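Majali renueva la cubertería de su comedor y estrena turno de secado a mano

El comedor Majali ha empezado octubre con cubiertos nuevos en todas sus mesas. La sala, que sirve comidas de mediodía y alquila el espacio por las tardes para celebraciones, ha retirado el juego que utilizaba desde su apertura y lo ha sustituido por una cubertería en dos colores, con mango verde azulado y parte metálica dorada. La compra suma 3494 piezas entre las que están ya en uso y las que quedan guardadas como reserva.

El cambio se decidió antes del verano. Según explica Rosine Chauvin, responsable de sala, el juego anterior se había ido completando con lotes de procedencia distinta y ya no había forma de montar una mesa larga con piezas iguales. «Poníamos los tenedores buenos en las cabeceras y el resto donde cayera», cuenta. En los banquetes había que pedir cubiertos prestados o alquilarlos, un gasto que se repetía casi todos los meses.

El suministro ha corrido a cargo de Indalow, un almacén de menaje para hostelería que presentó dos propuestas. La primera era enteramente de acero, más barata y fácil de reponer. La segunda, la elegida, combinaba los dos tonos y obligaba a encargar las piezas con seis semanas de antelación. El personal pudo probar ambas durante varios servicios y se inclinó por la de color, sobre todo por el grosor del mango, que en la otra resultaba demasiado fino para quien come deprisa o tiene poca fuerza en las manos.

El acabado dorado brilla como un espejo y el mango tiene también un aspecto lustroso, de modo que las huellas y las gotas de cal se notan más que en el juego antiguo. Por ese motivo se ha modificado la rutina de la cocina. Los cubiertos ya no se dejan escurrir en los cestos hasta la tarde. Se sacan en cuanto termina el lavado, se repasan con un paño de algodón y se clasifican antes de volver a la sala.

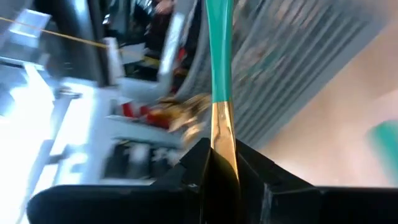
Lavado y almacenaje

De la organización de la cocina se encarga Loïc Besnard, que ha redactado una hoja con las nuevas instrucciones y la ha colgado junto al fregadero. Quedan prohibidos los estropajos metálicos y los productos con lejía. Tampoco se pueden dejar los cubiertos en remojo de un turno para otro, una costumbre bastante extendida los días de mucho trabajo. Las piezas con restos secos se separan y se lavan a mano con agua templada y jabón neutro.

El secado lo hacen dos personas al final de cada servicio. Besnard calculaba que la tarea retrasaría el cierre, pero en las primeras semanas el equipo ha podido mantener la hora de salida, a las cinco y media, gracias a que una parte de los cubiertos se lava mientras se sirven los postres. En las celebraciones de tarde se añadirá una persona más.

También ha cambiado la forma de guardarlos. Antes compartían cajón las cucharas, los tenedores y los utensilios de servir, y era frecuente encontrar piezas rayadas. Ahora cada tipo tiene su compartimento y los mangos se colocan todos hacia el mismo lado. La reserva se conserva en cajas cerradas en el cuarto contiguo a la despensa, con una etiqueta que indica el contenido y el mes en que se abrió cada una.

La empresa Hostudeck, que ya gestionaba los manteles del comedor, ha incorporado la cubertería a su inventario. Cada trimestre se hará un recuento y se apartarán las piezas dobladas o con el acabado dañado. El contrato con Indalow permite pedir reposiciones del mismo modelo en lotes pequeños, una condición que Chauvin puso desde el principio. «Lo que no queríamos era encontrarnos dentro de tres años otra vez con cinco modelos distintos», señala.

De los cubiertos antiguos, 700 se han entregado al albergue Drumarley, que los usará en su cantina y en la cocina común de los huéspedes. Los que estaban en peor estado se han llevado al punto de recogida de metales.

Los precios del menú de mediodía no varían. Sí lo hará la tarifa de alquiler de la sala, que hasta ahora no incluía los cubiertos y que desde el mes próximo los incorporará al servicio básico. Las reservas hechas con anterioridad conservarán el precio acordado y podrán utilizar la cubertería nueva sin recargo. Quienes prefieran traer la suya deberán avisar al hacer la reserva.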